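Jernport Lets – Tenant FAQ

When is rent due?
First of the month. Two days' grace, then we call you.

How much is the deposit?
2000 for a one-bed, 2660 for a two-bed. Held till you move out. Cleaning comes out of it if we have to do it.

Can I paint?
Ask first. White or off-white is nearly always fine. Email Agathe Tessier with the color name.

Are pets ok?
Cats yes. Dogs in the Betden building only – ground floor units.

Who do I call about heating?
Aidan Noonan, office ext 105. After hours leave a mesage, he checks it.

Lost my key?
Spare from the office, bring ID. Second time you pay for the lock. 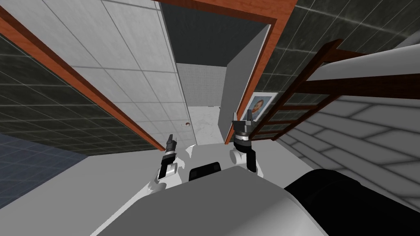
Can I change the doors or trim?
Inside doors, no. If one sticks in December leave it alone and tell us, don't sand it. Wooden frames in that orange-brown color stay as they are, no paint, no gloss. Hooks over the top are ok – screws are not. Front doors are the same deal, and please dont swap the lock yourself.

How do I give notice?
In writing, 2 months. Email counts.

Last updated 17 July 2022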